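August, equipment list for the second bench

Went through the spares with Zohreh before lunch. The Narketent quote is good until the end of the month, so the order needs to go in soon.

Gripper fingers come first. Towel folding is hard on the tips and we have one spare pair left. I've put down 10 pairs. Servos next - Wojciech wants 15, I'd settle for fewer and spend the difference on cable. 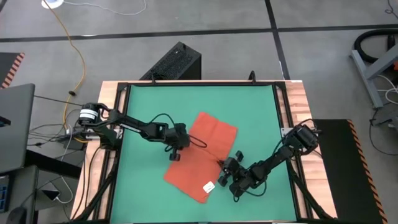
Cable is Beltrán, sold in 100 m reels at £267. One reel should do both benches. Longer runs to the arms this time, and proper clips along the table edge.

Green mat: same again from Drosside, cut to size. The orange towels show up well on it, so no reason to change colour. 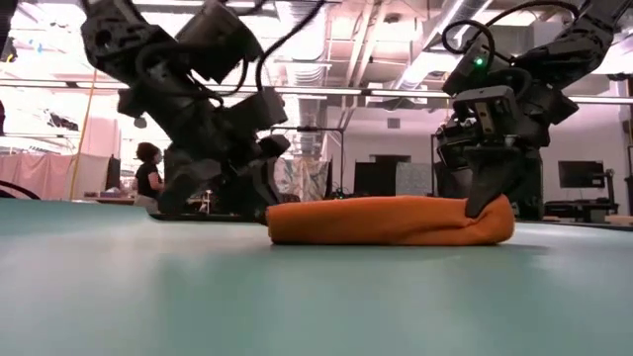

Second computer can wait. Wojciech Szulc thinks the Atus machine will carry two pairs of arms if we drop the camera rate. I'm not convinced, but a test costs nothing and a new tower would take most of what's left.

To do:

- ask Narketent if servos can ship separately
- measure bench two for the mat
- Zohreh Tehrani to sign off the total
- floor mats - check the price, not in the budget yet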